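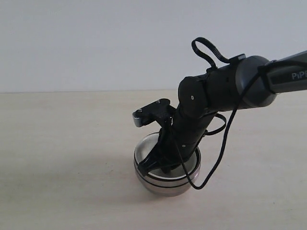 Section 4: Setting Up the Tabletop

Your Duvmont table has now been assembled, turned the right way up and admired. This section covers getting it ready for use with a mixing or serving bowl. It is a short section, and Kevin Henao, who edits these manuals, has asked that it stay that way.

Before you begin

Have a soft cloth, dish soap and your bowl within reach. If you ordered the Inga accessory pack, the felt pads are in the small bag marked 151. If the bag is marked 2485, you have the drawer hardware, and somebody in Sevton has your pads.

1. Peel the protective film from the tabletop, starting at a corner. It will come off in one satisfying sheet or in several dozen strips.

2. Wipe the surface with a damp cloth and a drop of soap, then dry it. Skip the scouring pads. The finish is smooth and would like to remain so.

3. Check that the table is level. Set the bowl down and pour in a little water. If the water sits higher on one side, adjust the feet and try again.

Note: The feet turn clockwise to lower. Earlier copies of this manual said the opposite. We received letters.

4. Empty the bowl and dry the bottom. Metal bowls slide very nicely on a wet tabletop, usually toward the floor.

5. Place the bowl a full hand's width in from the edge. Lift it when you want to move it. Dragging leaves fine gray marks – these wipe off at first, and later they don't.
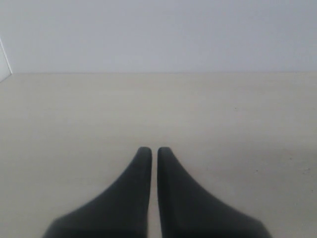

Fig. 2. The pale tabletop, with open space toward the back.

6. Keep the back half clear for the first day while the leveling feet settle. Mail, keys and fruit will try to move in.

CAUTION: Do not put a bowl straight from the oven on the bare surface. Use a trivet. A folded dish towel counts as a trivet only if it is dry and you are paying attention.

If the table still rocks after step 3, repeat the step with the floor rug removed. If it rocks without the rug, see Section 2, or write to Sornesura and include the number stamped under the top.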